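Notebook, Thursday, August

Kanar blog archive project. Picked up where Marilou Samonte left off with the caption-joke blogs from the Vidach export. She had tagged everything up to the reader-submission pages and left a note saying the submissions repeat a lot. They do. The same office party photo comes in under 13 different captions, most of them the same joke with the words moved.

Read through 800 posts from the export this morning. Slow until I stopped opening the comment threads. For the popularity measure we only need the reblog line, and the old Brikemine scraper kept it as plain text at the foot of each post. Seven posts have no reblog line at all. Left those blank and did not guess.

Disagreement with Alfredo Abella over what counts as a running gag. He wants three uses by the same blogger. I would take two if a second blog copies it, as borrowing is most of how these things spread. We will code the next batch both ways and compare.

The tagline field is a mess. Some bloggers changed theirs every week and the export only holds the last one. Uyên Lưu thinks Maglaya may have cached older front pages. She will write to them.

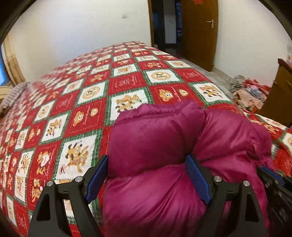
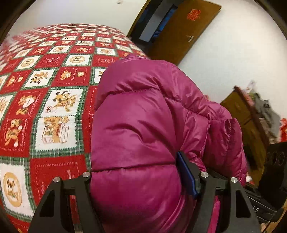 Viewer still forgets the zoom setting between sessions. Reported to Tiburcio Palacios, who has it on his list behind the login bug.

Afternoon: wrote the first page of the section on single-joke blogs. Main point so far is that most of them run out of material in 15 weeks or less, and the ones that last do so by letting readers send things in. The tone shifts when that happens. The early posts are drier and the later ones explain the joke. Need better cases for this, the two I have are both about weddings.

Crisanto Dimaculangan has the printed coding sheets. Get them back before the next batch. Also ask him which spelling of "reblog" we are using -- the sheets have it with a hyphen and the database does not.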